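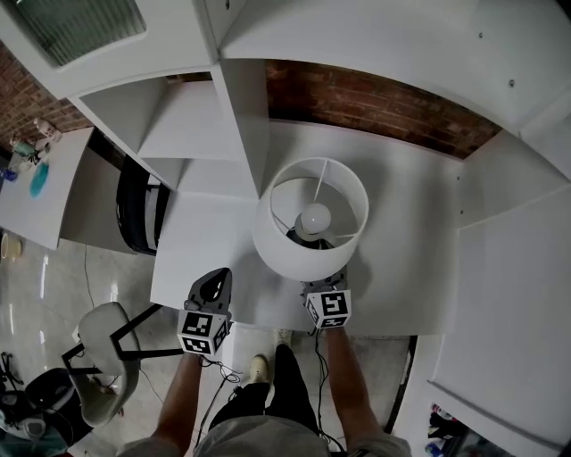

Walska 2 Hand-Held Gripper Pair, Classroom Set
Item no. 811
Category: Club and Competition Equipment > Manipulation

Overview

The Walska 2 is a pair of hand-held grippers for student teams recording two-handed manipulation tasks. The operator holds one grip in each hand and performs the task directly. Marker cubes on the grippers give the tracking software a position and orientation for each hand, and the finger opening is read from an encoder in the grip. The recorded motion can then be replayed on the Lauritsen bench arms or used as training data for a learned controller.

The set was developed with the Vallport student robotics club for the household tasks division of the Rodeo competition. It meets the current Rodeo equipment rules without modification.

What is in the box

Left gripper, dark gray finger set installed
Right gripper, dark gray finger set installed
White marker cubes, one pair, printed patterns
Data cables, black, one per grip
Spare finger pads
Hex key
Printed calibration sheet

A head camera and mount are not included. See Compatible Equipment.

Specifications

Maximum finger opening: 88 mm
Cable length: 300 cm
Connection: USB-C at the grip, USB-A at the computer
Power: supplied over the data cable, no battery
Marker type: black-and-white square fiducials
Finger material: molded nylon with replaceable rubber pads
Handedness: left and right grips are not interchangeable

Setup

Plug in both grips before starting the recorder. The software assigns left and right from the serial number, so port order does not matter. Close both grippers fully, press Zero, then open them fully and press Span. Repeat this step whenever the fingers or pads are changed.

Hold each marker cube in view of the head camera and check that the status line reads Tracked. Glare on the printed faces is the most common cause of dropouts. If tracking is lost under ceiling lights, tilt the wrist slightly or move the work area.

Route the cables down and behind the operator. A cable pulled tight across the forearm changes how people move, and the effect shows in the data.

Suggested exercises

Gayan Amarasinghe, who teaches the club's manipulation unit, starts new members with a single rigid object and moves on to items that deform or tip. Table lamps are used in the second part of the unit. A fabric shade takes very little force before it shifts on its fitting, and students learn to steady the base with one gripper before touching the shade with the other. The exercise notes, written by Aranka Fülöp, are available in the Downloads tab.

Compatible equipment

Lauritsen bench arm, single or paired
Walska head camera mount
Walska 2 spare marker cubes
Cubes from the first Walska set do not fit the current grips.

Care

Wipe the marker faces with a dry cloth. Do not use solvent, which lifts the print. Replace the pads when the ribbing is worn flat. Store the grippers with the fingers open.

Ordering

Schools and clubs may order on a purchase order. Sets ordered for the fall term ship from July. For loan sets, contact Trevor Bélanger at the Vallport office. Repairs and recalibration are handled by Lutfa Samarakoon; include the serial numbers of both grips with the request.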